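Rules for a mobile robot working out of a fridge drawer – what should be written down?

Posted in Workshop and Home Automation

Harish Tiwari
We run a small test kitchen where a two-armed mobile robot opens appliances, takes things out and puts them back. So far we have worked with one person watching and one on the stop button, and a sheet of house rules that has grown to 12 lines. From September we will have people from another team in the same room, and I have been asked to turn the sheet into something proper.

The cupboards don't worry me much. The pull-out freezer drawer does. It sits low, it sticks out a long way when open, and the arms have to work close to the front panel and the runners. Is there a standard that covers this, or do I write my own? And what do people do about limits on force and speed when the hand is inside the drawer?

kinnunen_fan
You need a risk assessment. Look up ISO 12100. Also keep people out of the room, problem solved.

Preltex
The answer above is right about ISO 12100, but it is a general method and won't give you rules for a drawer. Read ISO 10218 as well for the robot side, and ISO 13482 if the thing is meant to work around people in a home. None of them will mention a freezer. You use them to work out your hazards and then write local rules that deal with each one.

We do similar work at Fokitden and our drawer section says this:

The base does not move while either hand is in the drawer or holding its front panel. The base drive is locked in software and the operator checks the lock before the first reach.

Nobody puts a hand in or near the drawer until the arms are stopped and the stop has been confirmed out loud.

Arms run at the reduced speed setting from the moment the panel is touched until the drawer is shut.

Only plastic bottles and cans go in during trials. No glass, and nothing fizzy left in overnight.

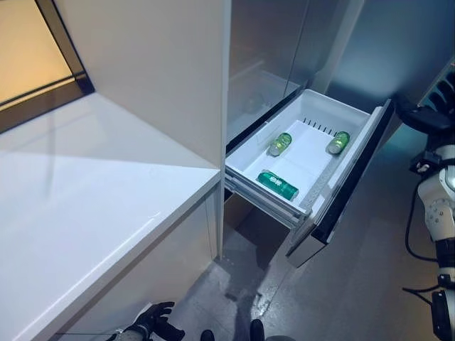

Cables on the arms need their own line as well. Any cable that hangs in a loop should be checked at full reach with the drawer open, as a loop can catch on a runner or a panel corner when the arm comes back. We check ours at the start of every session and again if a hand has been swapped.

For wear, log every opening. Our first set of runners lasted 2,031 cycles before the drawer began to drop at the front, and we now change them at 1,500 – your fridge will be different, so use your own log. Don't copy our force limit either. Measure it with a gauge on your own drawer and set the limit a little above what a normal pull needs.

Clistov
Agree with most of that. I would add who is allowed to restart after a stop. We had two people each thinking the other had cleared it. One named person per session, written on the board, fixed it.

Last updated: Jun 10, 2026

Related posts
Stop button on a lead or wireless?
Floor markings for a shared robot room
How often do you check gripper force?
Keeping a cycle log that people will fill in

This site uses cookies to keep you signed in and to remember your settings. Accept all | Manage cookies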